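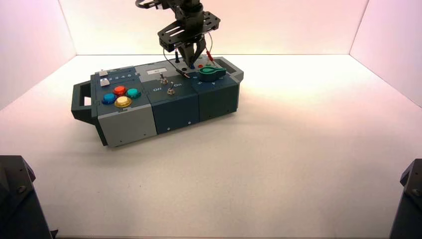 The button end. Red, green, blue, cream.

Friday, late, should be asleep. Feet killing me.

Got the keys to the allotment at last!! Well, half an allotment. The other half is Blažena Čierny's and she has had hers for years, beans up canes already tied, everything straight as a ruler. Mine is couch grass and a bath. No idea why a bath. Keeping it.

Bus was late so got there gone ten. Spent the first hour just pulling. You think you have the whole root and it snaps, and there's another yard of it going off under the path. Filled 7 sacks. Damián came by at dinner time with rolls and stood about telling me I was holding the fork wrong. I was, a bit. He did dig the far corner though, fair play, and found a horseshoe and a lot of blue china. Put the china on the windowsill tonight, washed. One bit has half a bird on it.

Soil is better than I'd feared. Heavy at the bottom by the ditch, crumbly up top. Blažena says spuds in the heavy part the first year, break it up, don't be proud. She gave me a bag of her own seed ones, chitted, in egg boxes. Must take her something back. Jam?

Money – rent is £52 for the year, paid. Fork £19 second hand from the man at Bustos, handle a bit loose, will need a wedge. Still want a water butt. The Viltitent one is £152 which is just silly, I could have a holiday. Will look on the noticeboard instead. Somebody always moving house.

Rained from two till nearly four. Sat in her shed with the door open and drank her tea, which was very strong, and she told me about her brother and the plum tree, long story, they didnt speak for two winters over it. Tree's still there. Nice plums apparently.

Things for Sunday:
string
old carpet for the bad end (ask Mum)
gloves, proper ones, these have gone at the thumb
bread for Damián, owe him
ring about the gate code, it stuck agian

Haven't decided on onions. Everyone says sets not seed. Got a packet of seed already so might do a row anyway and see.

Blister on left hand, big one. Plaster came off in the washing up. Also forgot to phone Gran, do it tomorow before nine or she'll be out.

Bed.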